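Tollmont Table Trays: Frequently Asked Questions

What is the tray for?
It holds the items in use and keeps crumbs and drips off the table. The raised sides slope outwards on all Vernlow trays.

Which items go in the tray and which stay beside it?
Bowls in use and cloths go inside. Cups, sponges and spare bowls can stand on the table. Leave a clear strip along the front edge if you work seated.
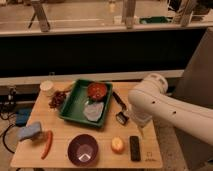
Can a cloth be left in the tray?
Yes, if it is dry. A damp cloth should be hung up within 7 hours. Do not store a sponge under it.

Does the tray need to sit square to the table?
No. Any angle is acceptable provided the whole base is supported. 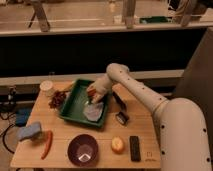
Photo: Vernlow product support

A green tray on a light wooden table, with a white cup to its left and a bowl in front, is a workable layout for a small table.

What load will it take?
2330 g, evenly spread. The Heo insert reduces this by 79 g.

Are replacement trays sold singly?
Yes, from the Hulel spares list.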